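Student Robotics Project: Household Handling Module
By Jovita Galindo, Luvham College
April

The Household Handling Module is taken by second-year students on the Robotics and Automation course at Luvham College. The current group has 38 students, who work in pairs with hand-held grippers. Each pair plans a short handling task, carries it out with everyday items and submits a written record of up to 2000 words. The gallery gives a view of the work at hand.
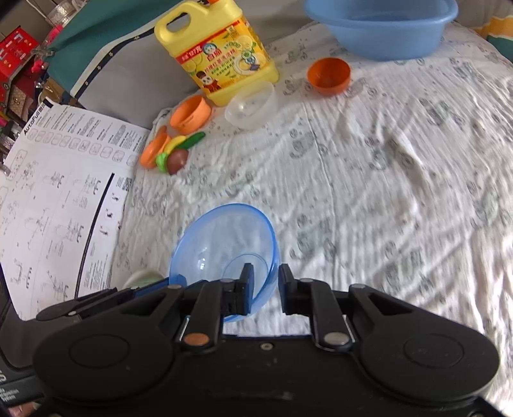
A translucent blue bowl between the pads of the gripper, with toy food and further bowls on the cloth beyond.

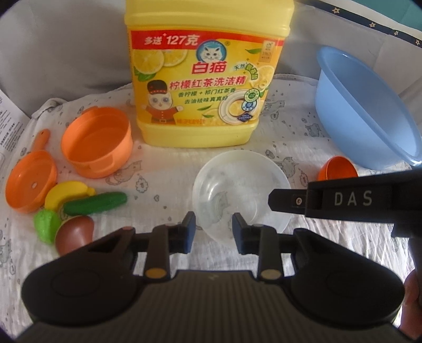
The gripper in front of a whitish bowl. The yellow detergent jug and the large blue basin stand for the bulkier goods named in the task sheet.

Photographs: Bristudero project group, Luvham College

Written records are marked on the choice of approach, the angle of the fingers and the care taken with nearby items. Pairs may repeat a task once within the 30-minute session. Students wishing to join the next group should apply through the course office and state any earlier experience with grippers.

Recent galleries
Fivia Line-Following Contest
El Khatib Workshop: First Circuits
Bristudero Project: Sorting by Colour

Last updated: April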